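4.2 Basket handling: set-up rules for the Jarov cell

1. Set the basket and the roll apart on the white table.

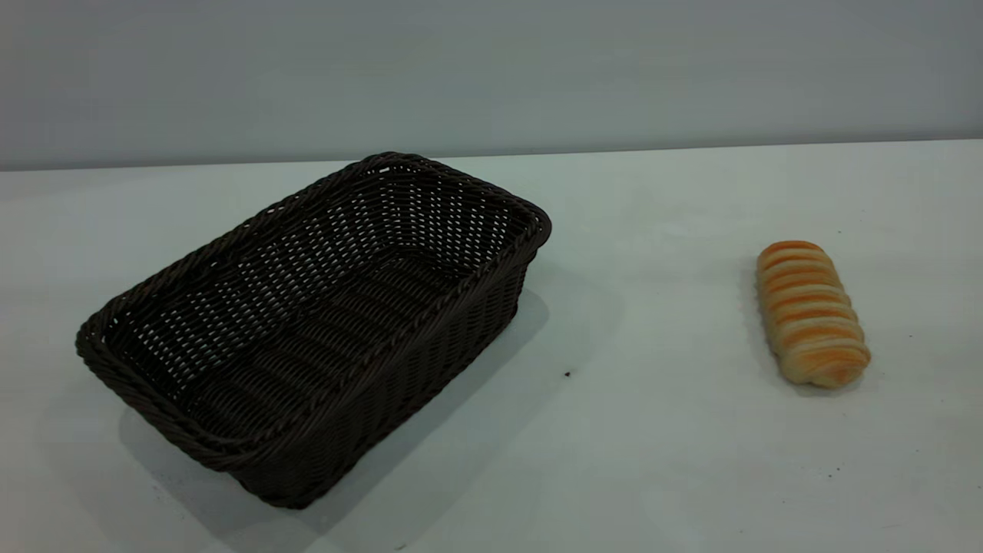

Page 173

2. Limit wrist speed to 20 per cent.

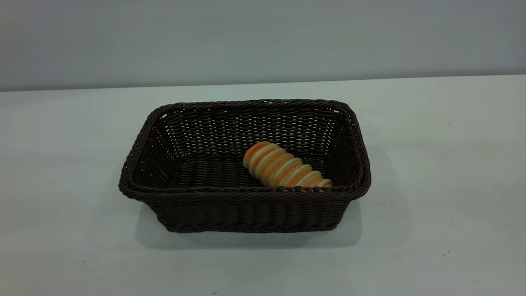
Fig. 8. Roll in basket.

3. Approach the rim with the gripper empty.

CAUTION: Keep hands off the table while the arm is enabled.
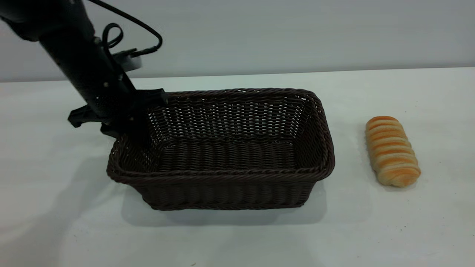

Consuelo Moya asks that the speed limit be logged at every shift change.

4. Grip by the rim only.
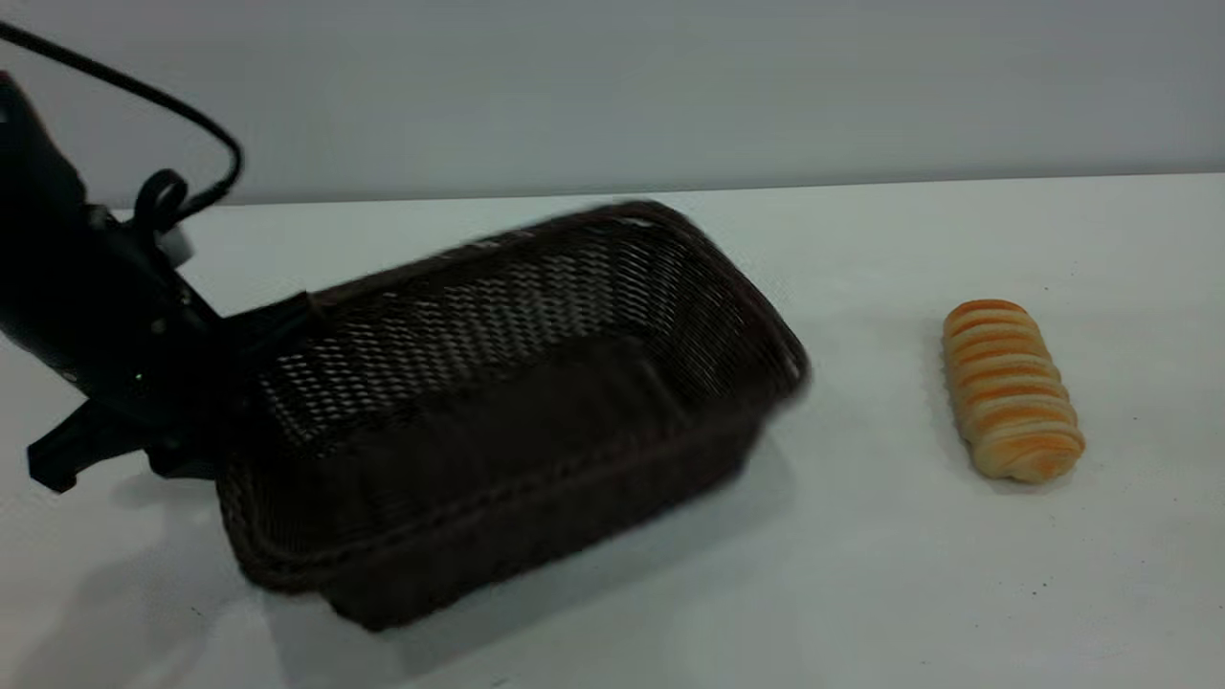 Who may raise the limit?
The cell supervisor, in writing.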